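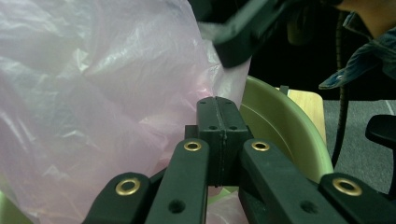 Stela Gavrilăは、ごみ箱の内袋は箱の容量で選ぶより口の周囲の長さで選んだほうが失敗が少ない、と述べている。容量の表示が同じでも、背が低く口の広い箱と、背が高く口の狭い箱とでは、合う袋の幅が違うためである。

ごみ箱用内袋(ごみばこよううちぶくろ)は、ごみ箱の内側に掛けて使う薄い袋である。単に内袋、中袋、ライナーとも呼ばれる。ごみが容器に直接触れるのを防ぎ、たまったごみを袋ごと取り出せるようにする。材質はポリエチレンが一般的で、色は半透明、白、黒、青のほか、桃色や薄紫などの淡い色をつけたものもある。

名称
日本語では、収集に出すための大きな袋を「ごみ袋」、室内のごみ箱に掛ける小さな袋を「内袋」と呼び分けることがある。ただし両者の境目ははっきりせず、内袋をそのまま口を結んで出す地域もあれば、指定の袋にまとめ直して出す地域もある。買い物に使う手提げのついた袋を内袋の代わりにすることも多く、この使い方では「レジ袋をかぶせる」という言い方が普通である。英語のliner(裏地)に由来する「ライナー」は、業務用の商品名や清掃業の用語として使われることが多い。

材質
内袋に使われるポリエチレンは、大きく高密度と低密度に分けられる。高密度のものは薄くても引っ張りに強く、触るとしゃかしゃかと音がする。しわになりやすく、半透明で、光が当たると折り目が白く見える。いったん裂け目ができるとそこから一気に広がることがあり、割り箸や串のような先のとがったごみには向かない。

低密度のものは柔らかく、よく伸び、音が小さい。同じ厚さなら高密度のものより引っ張りには弱いが、とがったものが当たっても伸びて持ちこたえることがある。手触りはつるつるしており、無着色でも透明に近い。両者の中間の性質を狙って混ぜ合わせた材料も使われている。

紙製の内袋もある。台所の生ごみ用に、内側に耐水の加工をしたものが売られている。乾いた紙くずだけを入れるごみ箱では、新聞紙を折って作った袋や、不要になった紙袋で足りる。布の内袋は洗って繰り返し使えるが、汚れの少ない部屋に限られる。

色と透け方
淡い着色の半透明の袋は、重なった部分の色が濃く、一枚だけの部分は薄く見える。箱に掛けると内側の壁が透けるため、網目状の箱や柄のある箱では外観の印象があまり変わらない。中身が見えるので、捨てるものを間違えたときに気づきやすい。人目につく場所では、中身の見えない白や黒が選ばれることもある。

着色は分別の目印にもなる。Nivauの集合住宅では、共用部のごみ箱に桃色の内袋を、資源物の箱に無着色の内袋を掛けている。掲示を読まずに色だけで覚える住人が多く、桃色の袋が品切れになった時期には資源物の箱への混入が増えたと、管理の記録に残っている。色の意味は建物や地域ごとに異なり、共通の決まりはない。

寸法
平らに畳んだ袋の横幅を「袋の幅」と呼ぶ。袋の口を広げたときの周囲は幅の倍になる。円形のごみ箱では口の周囲、四角いごみ箱では四辺の合計を測り、袋の口の周囲がそれより大きいものを選ぶ。口の周囲が840mmの円形の箱なら、広げた口が1000mmになる袋で折り返しに無理がない。ちょうど同じ寸法の袋は掛けるときに伸ばす必要があり、高密度の薄い袋では縁が裂けることがある。反対に大きすぎる袋は縁から滑り落ちやすく、ごみと一緒に底へ沈む。

深さについては、箱の高さに底の分と折り返しの分を足した長さが要る。短い袋では底が宙に浮き、ごみの重みがすべて縁にかかる。円形の箱に平らな袋を掛けると底の左右に角が余るが、使用上の問題はない。

側面に折り込み(マチ)のある袋は、四角い箱の隅に沿いやすい。底の形には、直線に溶着した平底と、底を折って一点に集めて閉じた星形の底がある。星形の底は円い箱になじみ、液が漏れにくいとされ、業務用の大型の箱によく使われる。

掛け方
袋は口を開き、空気を入れてから箱に入れる。薄い袋の口が開かないときは、縁を指の腹でこすり合わせるか、布巾などで指先を少し湿らせる。畳みじわの残った袋は、両手で持って一度大きく振ると開く。

箱に入れたら底まで手で押し下げ、縁を口の外側へ折り返す。折り返しは全周で同じ幅にそろえるのが基本とされるが、実際には袋が余ってひだになり、箱の外側に長く垂れることも多い。垂れた部分は、持ち上げて結ぶときの持ち手になる。見た目を整えたい場合は、余りを一か所に寄せてねじり、縁の下に挟む。余りを結んで小さなこぶを作り、袋の口を箱の縁に締めつける方法もある。

袋と箱の壁の間に空気が残ると、袋が風船のようにふくらんで底まで下がらない。壁が網目状や格子状の箱では空気が抜けるのでこの問題は起きにくい。壁に穴のない箱では、縁を片側だけ浮かせて空気を逃がしてから折り返す。箱の底近くに小さな通気穴を設けた製品もあり、袋を引き抜くときに吸いついて重くなるのを防ぐ働きもある。

低い箱の袋を替えるときは、箱を机や台に載せると作業が楽である。清掃の現場では床に置いたまま替えるのが普通で、家庭では台所の台に載せるのを嫌う人もいる。

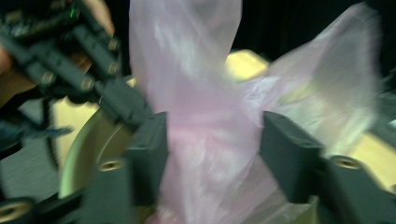

内袋は何枚か重ねて掛けておいてもよいか。
箱の口に余裕があれば差し支えない。内側の袋を抜けば次の袋がすでに掛かっている状態になり、交換の手間が減る。ただし内側の袋が破れて液が漏れると下の袋まで汚れるため、生ごみの箱では一枚ずつ掛けるほうがよい。

予備の袋を重ねて掛ける代わりに、畳んで箱の底に入れておく方法もある。清掃業では「底置き」と呼ばれ、交換のたびに倉庫へ戻らずに済む。底に置く枚数は多くても4枚までとする現場がある。枚数が多いと底が上がり、袋の深さが足りなくなる。紙類だけの箱に適し、湿ったごみの箱では予備が傷むので行わない。

取り外しと口の閉じ方
折り返した縁を全周にわたって起こし、中央に集めて空気を抜く。強く押して空気を出すとにおいや細かいごみが噴き出すため、口を緩く握って少しずつ縮める。集めた口をねじると細い柱のような形になり、そのまま一重に結ぶか、ひもや針金入りの帯で留める。口の両端を細長く引き出して結ぶ方法は、結び目がほどけにくく、残った端を持ち手にできる。

袋がいっぱいになってから替えようとすると、口を集めるだけの余りがなく、結べないことが多い。縁の折り返しより下にごみの上面があるうちに替えるのがよい。重いごみの入った袋は、口だけを持つと首の部分が伸びて切れるおそれがあるため、底に片手を添える。

口にひもを通した袋は、ひもを引くだけで閉じられる。縁に手提げをつけた袋も同じ目的のもので、容量のわりに値段が高い。平らな袋は手提げつきより安く、結ぶための長さを見込んで大きめを買うことになるので、差は見た目ほど大きくない場合もある。

ずれを防ぐ工夫
内袋の使用で最も多い不満は、縁が落ちることである。対策としては、箱の縁に掛ける輪、洗濯ばさみ、幅の広いゴムひもなどが用いられる。輪は袋を挟んで押さえるもので、折り返しを隠す目隠しを兼ねる。ゴムひもは安価だが、袋を替えるたびに外す必要があり、古くなると伸びて役に立たない。

外枠と内枠の2つの部分に分かれた箱もある。内枠に袋を掛け、外枠をかぶせると袋の余りがすべて隠れる。家具販売のManolakisが扱う木目調の箱がこの型で、説明書には内枠より大きい袋を使うよう書かれている。小さい袋を無理に伸ばして掛けると、外枠をかぶせるときに裂けるためである。

販売の形
家庭用の内袋は、一枚ずつ畳んで束ねたもの、筒状に巻いてミシン目で切り離すもの、箱から一枚ずつ引き出すものに分けられる。筒状のものは場所を取らないが、切り離すときにミシン目がずれて底が開くことがある。引き出す型は台所の引き出しや扉の裏に置かれる。

業務用では大きな束で取引される。包装資材のWodariは幅と深さと厚さの三つを並べて表示し、容量を併記しない。同業のCudeckは容量を先に大きく示し、寸法を裏面に記す。後者の表示は家庭の買い手にはわかりやすいが、容量の数字は口まで水を満たした値に基づくことが多く、折り返しの分は含まれない。Cudeckの寸法表は2024年4月25日に改められ、円形の箱に掛けた場合の口の周囲が欄として加わった。

保管
ポリエチレンの袋は日光で徐々にもろくなる。窓際に長く置いた束は、外側の袋から折り目に沿って割れるようになる。高温の場所では袋どうしが貼りついて口が開きにくくなるため、こんろの近くを避ける。着色した袋は日に当たると色があせることがあるが、あせただけでは強度の目安にはならない。端を引っ張って音を立てて裂けるものは、乾いた軽いごみにだけ使う。

薄い袋は幼児やペットが頭にかぶると窒息の危険がある。予備の束は手の届かない場所に置き、縁から長く垂れた余りも短くまとめておく。

箱との組み合わせ
金属の網でできた円形の箱は軽く、紙くず入れとして事務机の脇に置かれることが多い。網目から細かいごみがこぼれるので、鉛筆の削りかすや消しゴムのかすを捨てるには内袋が要る。籐などで編んだ籠では、編み目のささくれが袋を破ることがあり、内側に厚紙を一周させてから袋を掛ける。 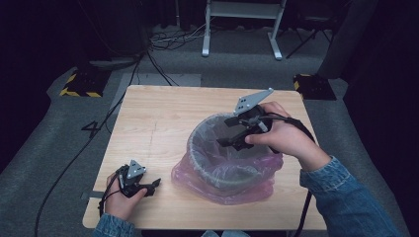 内袋を掛けた円形のごみ箱。袋の縁は箱の口の外へ折り返されている。

樹脂製の箱は壁が滑らかで袋を傷めにくい反面、滑らかなために縁が落ちやすい。ふたのある箱では、ふたの動きに袋の余りが巻き込まれることがある。踏んで開ける型では、蝶番の側の折り返しを短くし、余りを手前か横に寄せる。振り子式のふたは箱の上部ごと外して袋を掛け、上部を戻すときに袋の縁を挟んで固定する。

内袋を使わない場合
乾いた紙だけを捨てる箱では、内袋を使わず、箱を直接傾けて大きな袋に空けることも多い。袋の消費を減らせるが、箱の底に細かいごみが残る。家庭では、台所と洗面所だけに内袋を掛け、ほかの部屋の箱の中身を収集日の前に一つの袋へ集める方法がとられる。内袋が汚れていなければ、中身だけを空けて掛け直してもよい。Nivauの集合住宅では6月から共用部の紙くず入れでこの方法に切り替え、桃色の袋は汚れたときにだけ交換している。

関連項目
ごみ箱
ごみ袋
ポリエチレン
レジ袋
分別収集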